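Dradberg: a day in a garrison town

We reached Dradberg by the morning train in April, after a slow climb through pine forest. The town has been an army base for most of its history and you notice it at once. The road from the station runs beside the barracks wall for 2 km, and the shops opposite sell boots, kit bags and brass polish.

The upper fort was holding its yearly open day. Visitors must show a passport at the gate and leave large bags there. Our guide, Dae-han Noh, took us along the north rampart first, where the wind was strong enough to make talking difficult. The pass can be seen clearly from the second tower. There are 97 steps up to it and the handrail stops halfway.

The old supply depot is now a small museum. It has mule saddles, signal lamps, field telephones and a wall of ration lists. I spent longest on the maps, which show how the road was moved after a landslip. Labels are in English, though the print is small. Entry is 200 in local money, cash only, and the last tour leaves at 3.30 pm.

From the fort it is a 30 minute walk down to the river through the eucalyptus plantation. The path is signed as far as the footbridge. After that, keep left.

We stayed at the Flandero guest house, a plain place run by Horácio Henriques, five minutes from the bus stand. Rooms at the back are quieter. Dinner is served at seven and guests may use the kitchen afterwards. 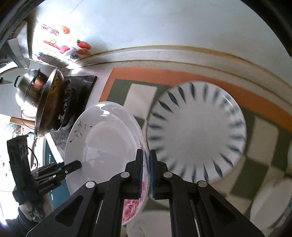 A white oval plate with a sprig on the rim, in the kitchen.

Buses back to the railway station leave from outside the post office. The evening one was full, so we shared a taxi with two other visitors from the fort.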